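Wiping crumbs off a pale table without smearing them

Last updated 18/06/2024

A light-coloured table shows everything. Toast crumbs, biscuit bits, the corner of a muesli bar someone leant on. Most people reach for a wet cloth straight away, and a wet cloth turns dry crumbs into paste. A fluffy microfibre cloth, folded and used dry first, does a better job and takes less time.
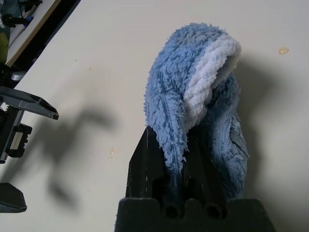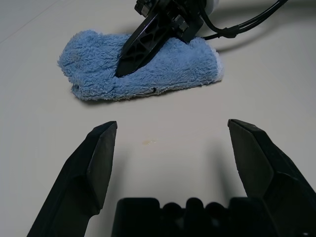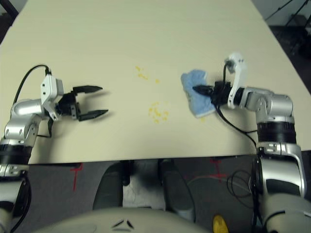

Light-blue microfibre cloth in the first two photos, yellow crumbs on the cream tabletop in the last.

Which cloth to use

Long, shaggy pile is best for crumbs. The fibres are deep enough to hold small bits until you shake them out. Flat-weave microfibre, the kind sold for glasses and windows, tends to push crumbs along in front of it. Save that one for the final buff.

Colour is up to you, but keep one colour for tables and benches and another for floors and bathrooms. We use blue for the kitchen and have never had to guess. The Trumwood bulk packs come in mixed colours, which makes this easy to set up. Sarkix cloths are a bit thicker but we found the stitching went sooner.

Folding

Fold the cloth in half, then in half again. You want a soft pad about as wide as your hand. A folded pad gives you several clean faces to work through, and it spreads the pressure so you aren't digging your fingertips into the table. When one face is full, turn the pad over or refold it.

Check the pile before you start. A bit of grit caught in the fibres will scratch a painted or lacquered top. Pick out anything dark or hard, and give the cloth a shake outside.

The dry pass

1. Move cups, placemats and anything else off the section you are cleaning.
2. Start at the outside of the crumbs and work inwards. Starting in the middle sends them everywhere.
3. Press lightly and pull the cloth towards you in one stroke. Lift it at the end. Don't scrub back and forth.
4. Gather everything into one small heap near the edge.
5. Hold a plate or dustpan under the edge and draw the heap into it.

A scattered patch with a few specks far apart can be picked up by pressing the pad straight down on each one. A denser patch needs the pulling stroke.

The damp pass

Once the crumbs are gone, look along the table from the side with the light behind it. Sticky spots and smudges show up this way. Dampen a clean face of the cloth with warm water, wring it hard, and lay it over the spot for 20 seconds before wiping. For anything greasy, add one drop of dish soap. Dry the area afterwards, especially on timber.

Jam and honey may need a second go. Leave the scourer in the cupboard, as the green ones will dull a matte finish permanently.

Washing the cloths

Shake them out first, over the garden or the bin. Wash at 50 degrees or less with a small amount of liquid detergent and no fabric softener, which coats the fibres and stops them grabbing. Keep them away from cotton towels in the wash or they will come out covered in lint.

Hang to dry. Thick ones can take up to 24 hours indoors in winter. If the pile has gone flat, rub two dry cloths together to fluff it up again. When it stays flat, send the cloth down to the garage and start a new one.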